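2018-03-09
Bench 4, color sorting, bins and belt

Continued from the February notes. Bognár belt back on the table after the side rail was re-squared. Rail was out at the far end, enough that blocks placed near the edge rubbed on the metal and turned. Shimmed the foot, tightened, checked with the short square. Good now.

Belt surface wiped with the Poson cleaner, diluted 1:50. Do not use it neat, it leaves a film and the green goes patchy. Let it dry before switching on.

Bins. Dropped the deep Girnitz trays. Parts stood on end in the corners and were a nuisance to get out. Using the open plastic ones, yellow and red, walls touching. Color of bin = color of part, no labels. Yellow against yellow is readable enough. Red on red is poor: parts nearly disappear against the floor of the bin, and it is easy to leave one behind when emptying. Tried a white card liner on the bin floor. It slides and curls at the corners. Removed.

Bin position: keep the pair in the middle of the table, clear of the belt. A slight angle is fine. Do not use the seam in the tabletop as a reference line, it is not parallel to the wall — measured it twice.

Power: adapter stays on the table to the left of the belt, cable over the top, not under. It was under last month and got pinched when the belt was shifted.

Parts: mixed lot from Cultari, 600 in the carton, 40 pulled for the bench. Yellow ones lean toward orange under the ceiling lights. Some have molding flash on the lower face and rock when set down on the belt. Trim with the flat blade before use.
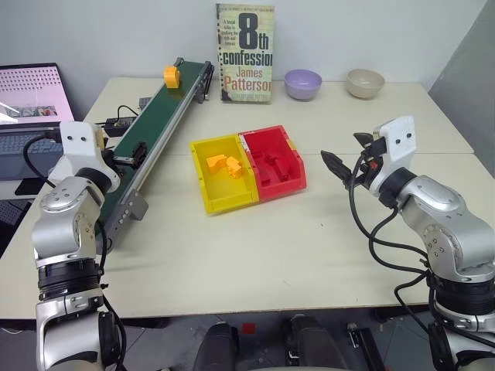
Does a part need to be taken off the belt before the belt is moved?
Take everything off first, the blocks with a narrow base tip over as soon as the frame is lifted.

To do:
— second shim for the near foot, same thickness
— matte liner for the red bin, light gray if the stores have it
— ask Cultari about the flash
— return the Girnitz trays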